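# Where Does the Mustard Go? Condiment Caddies at the Kirkbridge Snack Bar

Our project started with a sticky table. Gwion Prosser and I eat at the Kirkbridge snack bar most Wednesdays, and we'd gotten tired of chasing the oil from one end of the room to the other (and then finding three ketchups in one rack when we got there!). Our instructor, Haiyan Cheng, said that was a perfectly good topic for a design class as long as we measured something.

So we did. Over 21 lunch shifts in September we handed out short cards and got 662 back. The question was simple: did you find everything you wanted in the rack on your table? On 53 cards people wrote in that the rack itself was the problem, mostly that it was too tight, and a few said they'd just given up and put everything on the table. Fair enough – I do that too.

We compared two rack styles, which we nicknamed Dresto (solid sides, deep) and Kassa (bent wire, open). Both had to carry oil, ketchup, something to shake and, if at all possible, mustard.

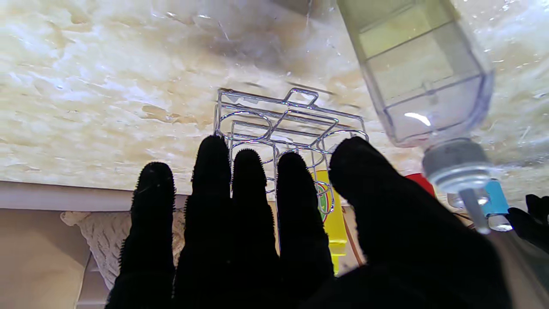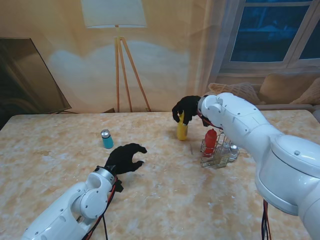
Wire won, and I was surprised by how much we both ended up preferring it. With solid sides you have to lift a bottle to find out what it is or how full it is, and crumbs collect in the bottom where you can't reach them. A wire rack like the small silver-colored one, with the red squeeze bottle, the glass bottle and the metal-capped shaker all in it, lets you see right through to the glass and the table behind. The handle helps a lot too, especially when you're clearing up and want to move the whole set in one go.

What we didn't solve is the fourth bottle. Three containers fit nicely in the Kassa size, but a fat mustard bottle pushes everything sideways and the shaker starts to lean. Gwion wanted a wider rack. I wanted a skinnier mustard. We argued about this for most of a lunch and then tried both, and the wider rack was better for grabbing things but took up so much of a two-person table that we had nowhere to put our trays.

For next term we'd like to try a longer, narrow rack with the squeeze bottles at the ends and the shaker in the middle. We'd also change the card, which didn't ask how many people were at the table – a pretty big thing to leave out, and Haiyan Cheng caught it right away.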